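Saliba Season Box: The Tokamgate Collection (3 Discs)

Item number 2659
Format: DVD, 3 discs
Episodes: 7
Language: English, with subtitles in English and Spanish
Available from: 23rd July

Tokamgate is a mystery drama in seven episodes, and many of our customers have asked for it on disc. The series was first shown only on a streaming service, and after one year it was taken away from there. Now you can have all the episodes at home and watch them whenever you like, also without an internet connection.

What is the story?

The story takes place in Farnmont, a small harbor town where the ferry comes only two times in a week. A young doctor returns to the town after her father's death and finds in his desk a list of patients who, according to the town office, never lived there. The old hospital on the hill, which everybody calls Tokamgate, has been closed since a fire. When she starts to ask questions, her neighbors become very polite and very quiet. More we do not want to tell, as the second episode already changes the situation a lot.

The first episode is slow, we must admit. It gives a lot of time to the family and the house. Please be patient with it. From the third episode the speed is much higher, and most viewers will want to see the last two in one evening.

What is in the box?

Disc 1 contains episodes 1 to 3. Disc 2 contains episodes 4 to 6. Disc 3 contains episode 7, which is longer than the others, and the extra material. The extras are a film on how the hospital set was built, a short talk with the costume department and four deleted scenes. The deleted scenes have no subtitles.

There is also a small booklet with the episode guide and a drawn map of Farnmont. The first edition has 1351 copies, and each box has its number printed on the inside of the cover. It is not possible to choose your number.

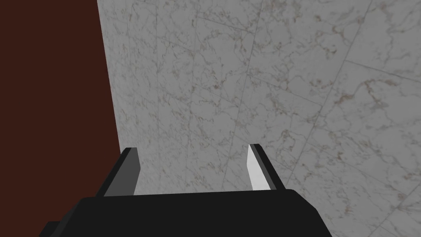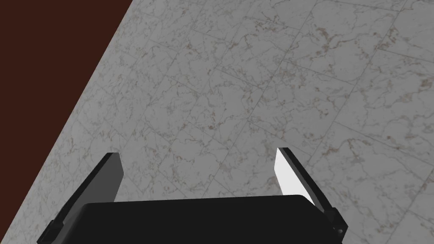
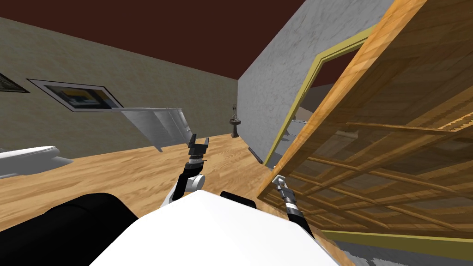 Picture and sound

The episodes are shown in the wide format, the same as in the streaming version. The sound is stereo. Some night scenes in episode 5 are very dark, and this was the wish of the makers, so please do not return the disc for this reason. It helps to close the curtains or to make the television a little brighter.

Is it suitable for children?

We recommend the series for viewers from 15 years. There is not much blood, but the scenes in the hospital cellar can be frightening, and some strong words are used.

Will there be a second season?

We do not know this. The story has a real ending, so you can buy the box without worry. If you liked the quiet winter mood of Zasonholm, which we also have in the Saliba series, you will probably like this one too. Zasonholm has more humor and its episodes are shorter.

Delivery and returns

Orders are packed in a strong cardboard envelope. Unopened boxes can be returned within 30 days. If a disc does not play, write to us with the item number and tell us which disc it is, and we will send only that disc again. You can keep the box and the booklet.

Related items: Zasonholm, complete series / Saliba empty box for 3 discs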